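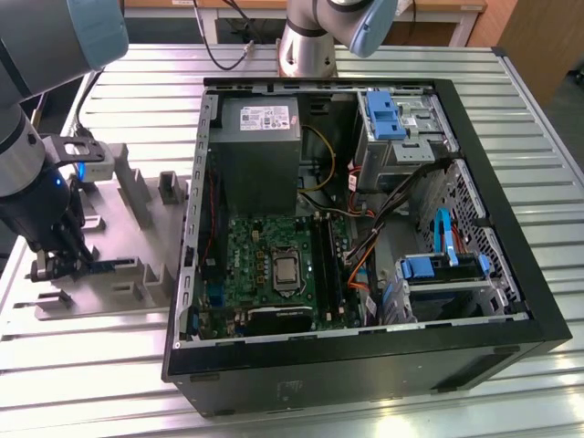

Keep the Old Office Desktop

Every few years an office decides its desktops are too slow, and the whole lot goes out on a pallet. I think most of those machines should be opened up first, and I think the people who use them should be allowed to watch.

I kept the computers running at Szénási, a parts wholesaler, for 11 years. When I started, the rule was simple. A slow computer was an old computer, and an old computer got replaced. One September we had a quote for new desktops at $355 each. My boss, Ferenc Barta, asked me what was wrong with the ones we had. I didn't have a good answer. Most of them were short on memory. A few had disks that were going bad. The processors were fine for invoices and email, and they would have been fine for years.

We spent $1000 on memory and drives and sent the quote back. People stopped complaining about the invoice program, which was all they had wanted.

Memory is the part I would start anyone on. It is cheap secondhand, it comes out without a screwdriver in most cases, and it can't go in backward unless you force it. A module is a long, narrow blue board with four black chips spaced along the face, and there isn't much more to it than that. Hold it by the edges, keep your fingers off the contacts, and check the type against the board before you buy. I have taught this to warehouse staff over a lunch break.

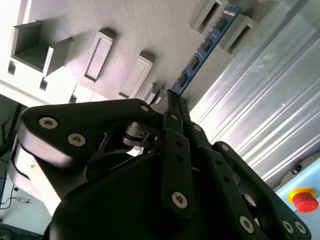
The usual argument against repair is labor. Segundo Bermúdez, who does the buying now, makes it well: an hour of my time costs more than the part. He's right about that. But setting up a new computer takes an hour too, and usually longer once the printers and the old files are counted.

Some machines do need to go. If the board has failed, or the software you depend on won't run, buy another one. Take the memory and the drive out before you let it leave, label them, and put them in a drawer.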